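Search notes All units Go

Unit 4 handout: still life, one fruit one plate

Bring 2B pencil, rubber, A3 cartridge paper (Wuvel pad is fine, any size over that gets folded and I don't want folds). 18 minutes first drawing, 40 for the second. No colour till January.

Before you start: squint. Find the big shapes. Circle seen from the side = ellipse, no pointy ends pls. Rim is two ellipses, not one.
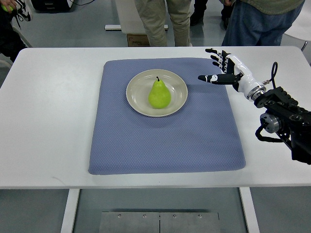 Fig. 1. Pear in the middle of the plate, blue-grey mat.

Central placing. Calm, a bit stiff. Easy to measure tho, use the pear height as your unit and check the plate width against it. Stem last. Shadow goes down early, soft edge, keep it light.
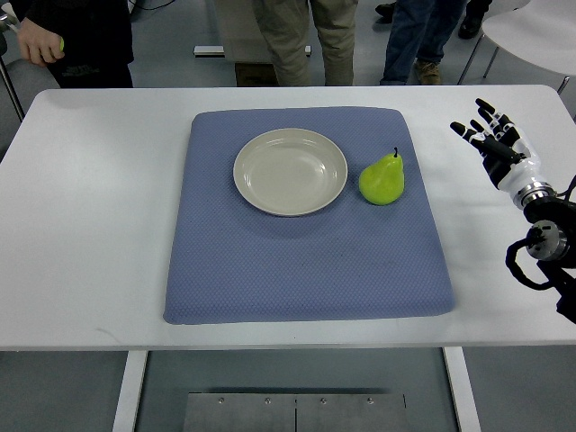 Overlap and near-touching, second drawing. Two shapes that nearly meet make a tight little gap and the eye goes strait there. With the pear stood on the mat right next to the rim, draw the gap first, then both edges off it. Mat edges are rounded so no ruler. Vasić reading, first chapter, covers this better than I do.

Hand in both, name on back. Worth 40 out of 100.

Comments (3)
is charcoal ok for the second one?
Pencil only for this unit.
the Grirno paper smudges badly, just saying

Gesier Evening Art notes | contact the office | Back to top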